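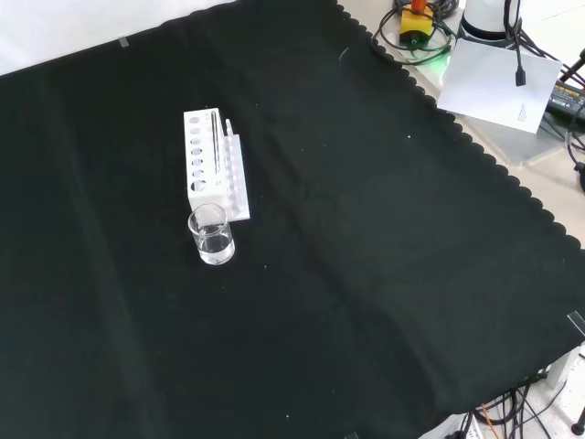
What should go on a bench before any glassware does? A clean, flat covering that contrasts with the glass, fixed so that it cannot slide, and then the rack.

6th May
By Berwyn Ellis

Amerley Boateng has managed the teaching laboratories at the Agyeman building for long enough to have written most of the notes taped inside its cupboard doors. Her responsibilities include the purchase of glassware, the upkeep of the preparation room, and the short bench course that every new student at Stundmont is required to take before the first practical session. The course has been revised for the coming year, and she agreed to discuss the changes and the thinking behind them.

The first part of the revised course deals only with laying out a workspace. No measurements are taken and no reagents are opened. Students are given a cloth, a rack, a beaker of water and a glass rod, and are asked to arrange them and then to explain the arrangement to a partner.

"Some of them find it slow," Ms. Boateng said. "They have come to do chemistry and I am asking them where they would like to put a beaker. But I have watched a great many sessions, and the benches that go wrong in the second hour were usually wrong in the first five minutes."

The choice of a black cloth has drawn more comment than any other item on the equipment list. The laboratory's benches are pale, and clear glass holding clear liquid can be hard to pick out against them, particularly under overhead lighting. Against a matte black ground, the rim of a beaker and the line of the liquid are easier to see. Ms. Boateng introduced dark cloths six years ago for demonstrations and later extended them to student benches for exercises that use only water.

"I should be clear that a cloth is for layout and for looking," she said. "It is not a spill tray and it is not protection. When we move on to acids the cloth goes back in the drawer and the proper mats come out. I have that in writing in two places and I say it aloud as well."

The cloths themselves are not specialist items. The first batch was bought as remnants, and some pieces arrived with a decorative scalloped border which the laboratory never trimmed. Ms. Boateng sees no reason to spend an afternoon with scissors. Her complaint is with lint. Black fabric shows every speck, and a cloth that has been folded with a white towel will come out of the drawer looking dusty. She asks students to shake cloths out away from the bench, then go over them with a lint roller. Creases are tolerated so long as nothing tips.

Tape is the other matter on which she is firm. A cloth that is only laid on a bench will move when a sleeve catches it, and everything standing on it will move as well. The course notes call for a small piece of clear tape at the border, pressed down with the thumb, and for the student to give the cloth a light pull before putting anything on it.

"Clear tape, and not much of it," she said. "We had a year of brown parcel tape and I was scraping the benches in July."

The rack is placed next. Stundmont uses white plastic racks for most of its teaching, having retired the last of its wooden ones. The plastic is easily rinsed, and a stain on it is noticed at once. Students are told to set the rack down on its base, check that it does not rock, and turn it so that the openings they will be using are on the side of the working hand. Where a rack has openings of more than one size, the notes ask that tubes and rods be matched to the opening before any liquid is poured.

Glass rods receive a paragraph of their own. In Ms. Boateng's experience the rod is the item most often broken in a first-year laboratory, nearly always after being left lying flat on the bench, where it rolls. The department recorded 56 broken rods in the last teaching year - a figure she gave without any need to look it up. The instruction now is that a rod not in the hand stands upright in the rack.

"It looks a little fussy, one rod standing by itself in a rack," she said. "It also stays in one piece. And you can find it again, which matters when there are 88 students in the course and every one of them is asking to borrow a rod."

The position of the beaker is left partly to the student. The notes recommend that it stand close to the rack, so that the distance between the two is short and a drip from the rod falls where it can be seen. They also recommend that it not be filled to the top. Half full is sufficient for the exercise, and two-thirds is the limit. The pouring lip should face away from the sleeve.

Asked whether these rules survive contact with a full class, Ms. Boateng conceded that they do not always do so. Left-handed students were poorly served by the earlier version of the notes, which assumed a rack on the right. That wording has been removed. She has also dropped a requirement that beakers be labeled during the layout exercise, having found that students spent more time on the labels than on the bench. Labeling is now taught in the second part, together with the handling of stock solutions, and there it is compulsory.

The course material was formerly a single printed sheet. It has been replaced by a booklet prepared with Iltano, a small educational publisher, and 500 copies have been ordered for use at Stundmont and at the Prerninine annex, where the same course will be offered to evening students. Ms. Boateng reviewed the drafts herself and returned the first of them with a long list of corrections, most of them concerning the drawings of glassware.

"They had drawn the beaker without a lip," she said. "I do not think I am difficult to work with, but a beaker has a lip."

The assessment at the end of the first part is brief. A student lays out the bench, steps back, and is asked to reach for each item in turn without moving another. Those who knock something are invited to rearrange the layout and try again, with no mark deducted. Ms. Boateng conducts many of these checks in person and intends to continue doing so at both sites, although the evening sessions at Prerninine will make for some long days.

Booklets may be collected from the preparation room at the Agyeman building. Students who have taken the earlier version of the course are not required to repeat it, but will be asked to read the pages on tape and glass rods before their next practical.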